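Speaker notes – "A small arm on a shared bench"
Workshop members' talk, Sunday, April 5, 2020
Speaker: Heriberto Arellano
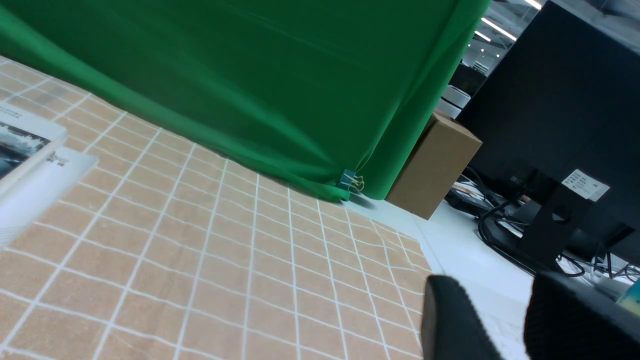
Slide 1. Say good afternoon. Say that I will speak slowly and that questions are welcome in the middle, not only at the end.

I started this arm in September with Aurelio Tejada. We called it Mumero. We wanted an arm which can pick up a light object and put it down again in the correct place. Neither of us is an engineer. Aurelio repairs bicycles and I do bookkeeping, so please be kind in the question time.

Slide 2. The bench. Explain the green cloth behind the mat. It gives the camera one plain colour at the back, where otherwise it would see the whole room. The cloth is held at the hem with a binder clip. Mention that I tried tape first and the tape did not hold on this fabric.

The mat is tan with a white grid. It is a soft thing, so the lines are a little wavy, and for this reason I do not measure from the lines. I use them only for my eye. (If someone asks: yes, a rigid board would be better. It is on the list.)

Slide 3. The fingers. Both have a black pad with a fine texture. Tell the story of the first pads, which were smooth, and how a plastic cup slid out of them 2 times in front of Aurelio's daughter. Pause here for the laugh, if it comes.

Slide 4. Calibration. This is the difficult slide – do not hurry. The camera sits near the wrist, so when the wrist turns, everything in the picture turns also. I did not understand this well for a long time. My program believed the box had moved, but it was the arm that had moved.

Give the numbers: I recorded 200 grasps for the first test, and 160 were good. Most failures were near the back of the mat, where the view is steep and the squares look smaller. Show the table, then wait.

Slide 5. Cables. Admit that behind the monitor stand it is still a tangle. Aurelio has promised labels. Ask if any member has spare cable sleeve, in any colour.

Slide 6. Cost. We have spent 503 dollars, without the monitor. The motors were the biggest part.

Slide 7. What I would like next: a softer grip for paper and thin card, and a proper stop button that I can reach with my left hand. Thank Aurelio by name. Then open the questions, and remember to repeat each question aloud for the people at the back.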